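Robots and Chores, Lecture 6: Can It Do the Dishes Yet?
Course notes, Bogdan Jakubowski
December 3, 2020

Short answer for those leaving early: no. Longer answer follows and will be on the final.

1. The demo problem

You have all seen the Clevlow video by now. A robot folds a towel, sets it on a shelf, and the music swells. Two things to ask of any such video. How fast was it played back? How many takes were there? The Clevlow people did put the playback speed in the corner, in type suited to the eyesight of an eagle. It was 50 times normal. At that rate your towels are folded by February.

2. What "works" means

Last week's reading (Vītola, chapter 2) separates three claims that get sold as one:

It did the job once.
It does the job most of the time, in the room where it was trained.
It does the job in your kitchen, with your cat.

Most press releases make the first claim in the grammar of the third. When Tõnu Vītola went through the log of the Munmont dish-loading trial he found 629 attempts and 152 plates that ended up in the rack facing the right way. He is a kind man and called this "promising."

3. Why the shop floor goes first

A factory can be rearranged to suit the machine. A house can't, or at least the people in it object. Put the parts in the same bins, bolt the arm down, keep the light steady, and half of the hard problem goes away. The remaining half is mostly wire. Rigid parts stay the shape you left them. A cable has a new shape every time you look at it, and it will find the one fixture you forgot to cover.

Sorting and kitting small electrical parts is a good test for this reason: a child can do it, it is dull, and it is full of cable.
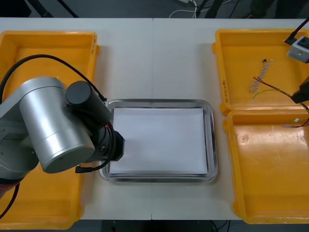
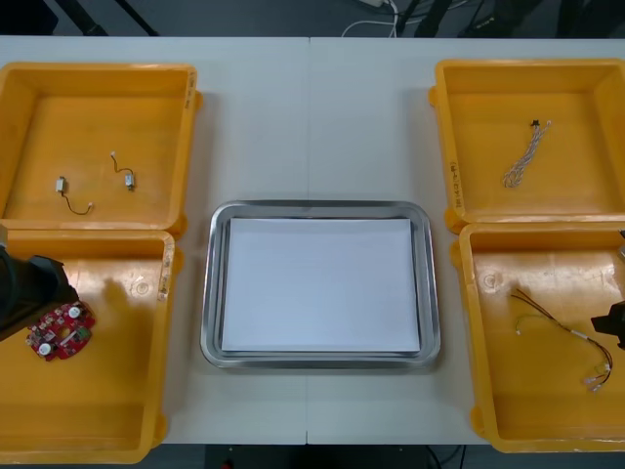 4. Where the time goes

Wunderlich's rule, which you should memorize: the last tenth of the task takes nine tenths of the budget. Picking up a motor is a Tuesday. Picking it up by the body and leaving the lead alone is a thesis.

Note also the human hours. Ask who refills the bins, who untangles things and who presses the red button. In the Hitosgate report those people appear once, in a footnote, as "supervision."

For next time: choose one chore at home and write down every step, including the ones you think don't count. Bring two pages. If your chore is making the bed, deal with the fitted sheet, and don't write "repeat as needed."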